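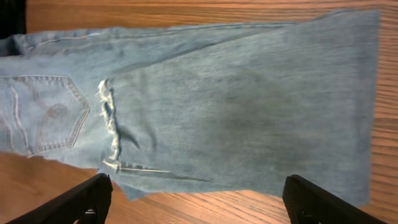
Sunstead, March 2023

Progress report: garment handling for repair and resale

Hello again. Most of this report is the open day, because that's where most of our month went, and I'd like you to have it while I still remember who asked what.

We ran two sessions at the Sunstead workshop, one for people from the repair and second-hand trade and one for anybody local who fancied a look. The second was much the livelier! The first lot stood with their arms folded for a good while and then wouldn't go home.

The demonstration was built around jeans. We'd promised you in the last report that we would move on from tea towels and pillowcases, and denim is what the shops keep asking about. It's heavy, it creases where you don't want it to, and a worn pair has any amount going on - rips, frayed threads, thick seams, fancy stitching on the pockets. A faded pair with a ripped leg makes a far better test than something new off the rail, and the visitors could see at once why we'd picked it.

The routine was the same each time. Jeans flat on the table, arm comes in low from the side, fingers open, pinch the lower edge, lift, fold over. I'll give you the results as they were. On the straight stretches of leg the pinch was good and the fold came out tidy enough that one of the shop people asked if she could buy one. Near the rips it was a different story. The fingers caught in the loose threads 4 times over the day, and each time we stopped the arm and freed the cloth by hand. That went down surprisingly well, as people like seeing where the stop button is.

Fevine lent us the table and the lights, and came along to see them used. Their table has a lovely grain, but it's shiny under lights from overhead, and the glare bothers the wrist camera more than we'd expected. We'll try a plain cloth under the work first, which costs next to nothing, and only then start fiddling with the lamps.

Kostiuk sent people to the trade session. Their questions were mostly about speed, and I had to say that a person is still quicker by a long way. What they'd really like is help with sorting: spotting the damaged pairs and putting them aside for mending. We hadn't planned on that, but the same pictures we use to find an edge might well do for finding a tear, and I'd like to talk to you about it before we spend any time there.

Money, briefly. The open day had a budget of £2000 and we came in £446 under it, chiefly because Fevine wouldn't take anything for the loan. I'd like to put what's left towards softer fingertips from Fellex, if you're happy with that. The ones we have are hard and angular and I suspect they're half the trouble with the threads.

Still to do before the June report: the cloth on the table, the new fingertips if you agree, and a proper run on ripped pairs with every snag written down. I also owe Kostiuk a reply about sorting, so a quick yes or no from you on that one would be a great help.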